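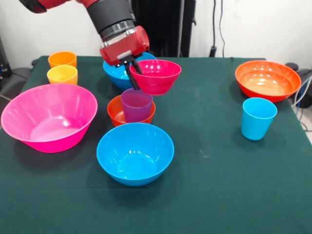
Notebook > Shared cell > Entries > Open day, Hernside

April 11, 2018

Open day at the Hernside building. Two sessions, morning and afternoon, same program both times. Present from our side: Flurina Gruber, Rizal Sembiring, me. Imke Nolte ran the door and the sign-in sheet. Visitors from Namstead (Anisa Yeoh and four colleagues) had asked in advance to see the dish task and to have time with the logs afterward.

Setup

Green cloth on the table, plastic bowls and cups, mixed colors. Arm mounted overhead, two-finger gripper, black fingers. Cloth was kept for the demo even though Rizal prefers the bare top, which gives stray reflections from the ceiling lights. The shiny bowls still give highlights on their inside surfaces, and the segmentation splits on those from time to time. Threshold left at the value from last week. Not tuned on the day.

Layout for each run was set by a visitor. Only rules given: keep everything inside the cloth, nothing upside down. Cups placed inside bowls were allowed. I had expected people to line things up. They scattered them, and put cups close together, which is harder for the finger clearance check.

Morning session

Started 20 minutes behind schedule. The cell PC had come up with the old network settings and did not see the arm controller. Rizal set the address by hand. Needs to go in the startup script, same note as in March.

First runs at reduced speed. Rim grasps on the bowls were generally good. The planner picks a point on the rim, one finger inside and one outside, closes, lifts straight up, then moves. The straight lift is there to clear neighbors. With a cup standing in a bowl next to the target, the lift height is marginal. Flurina raised it by 2 cm between runs and I left it there for the rest of the day.

One dropped bowl. Grasp point was on the far side of the rim, the bowl swung when the arm started its sideways move, and it came out of the fingers. Visitors did not mind. Log saved under the run name with "swing" added. Suspect the acceleration limit on the first segment of the transfer and want to see the joint traces before changing anything.

Cups were worse than bowls. Two cups nearly touching is a case where the planner should reject both and move something else first. It rejected one and tried the other, touched the neighbor on the way down and stopped on the force limit. The stop worked as it should. Recovery needed a manual retract.

Questions from visitors (as noted by Imke)

– Does it know what a bowl is? Explained that it has a shape class and a color label, and that color is used only for sorting.
– What happens if someone reaches in? Showed the light barrier and the stop. Did this twice.
– How many grasps are in the training set? 2,950 labeled, of which over 300 were added this spring. Anisa asked how many of those were cups. I did not have the split to hand. To be sent.
– Would it work with real china? Not tried. Weight is within the gripper rating, surface friction is unknown.

Afternoon session

Ran at normal speed from the start. Fewer stops, partly because Flurina had put a minimum gap into the cup check over lunch. It is a hard-coded number and should not stay that way. With the gap in place the planner leaves close pairs until last and then asks for help, so the run ends with a prompt on the screen. Acceptable for a demo.

Syahrul Liew from Nugroho came at the end and asked about swapping in the Femik fingers, which have a softer pad and a narrower tip. Narrower tip would help with bowls sitting close together. Mounting pattern is different, so an adapter plate is needed. He will send the drawing. My view is that we should fix the transfer acceleration first, otherwise we will not know which change did what.

Anisa stayed on to go through the logs with Rizal. Her group sees the same swing with thin rims and limits it by choosing grasp points on the side facing the direction of travel. Easy to try here, the planner already scores the candidates and it would be one more term.

To do

– Network address into startup script (Rizal)
– Joint traces for the "swing" run (me)
– Cup gap to config file, with units (Flurina)
– Bowl/cup split of the training set to Anisa
– Grasp side term in scoring, test offline on saved layouts before it goes on the arm
– Lift height: decide if the extra 2 cm stays. Cycle time is longer with it, have not measured how much.
– Gripper cable rubs on the wrist cover at full rotation. Flurina taped it for the afternoon, wants a proper clip.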